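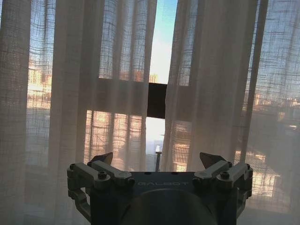
3 min read

Search the guide
Search

5. Hanging and adjusting a pair of sheer panels

This section covers two Sandar sheer panels on a Plirska track. It assumes the track is already fixed to the wall or ceiling. If it isn't, go back to section 4. For a single wide panel, see section 6.

You will need the two panels, the bag of gliders, two end stops, a tape measure and a step stool.

Before you start

Take the panels out of the packet and lay them over a bed or a clean table for an hour. Fold lines from the packet drop out more easily if the fabric has had time to relax. Wash your hands and take off rings and watches.

CAUTION: Sheer fabric snags on very little. Check the window handles and the sill for burrs or flaking paint. Do not use pins at any stage.

Hanging the panels

1. Find the top edge of each panel. It has the stiff heading tape sewn along the back. The hem at the bottom is soft and folded double.

2. Push one glider into each pocket of the heading tape until it clicks. Do not skip pockets.

3. Remove the end stop from the left end of the track. Feed in the gliders of the left panel one at a time, starting with the edge that will meet in the middle.

4. Replace the end stop. Tug it down lightly to check that it holds.

5. Repeat steps 3 and 4 at the right end with the second panel.

6. Draw both panels toward the center. Hold the fabric at the heading tape when you do this. Pulling from the hem will tilt the gliders and they may jam.

NOTE: Each panel is 1000 mm wide before gathering. On a window wider than 865 mm the folds will be shallow. For fuller folds, add a second pair.

Setting the center gap

The panels can meet or be left slightly apart. To leave a gap, slide the lead glider of each panel back from the middle by the same amount and turn its locking tab a quarter turn. To close the gap, unlock both tabs and bring the gliders together.

Dressing the folds

1. Start at the top of one panel and run each fold down between finger and thumb as far as you can reach.

2. Step down and continue to the hem.

3. Tie the panel loosely with a strip of soft cotton and leave it overnight. Do the same with the other panel.

CAUTION: Never iron a sheer panel on the track. Use a cool iron on a board, with a cloth over the fabric.

If a panel hangs crooked, look for a missed pocket first. If all the gliders are in, check the track with a level (section 4, step 9).

Replacement gliders are part 304. End stops are sold in pairs.

Last updated 16 May 2018

2 comments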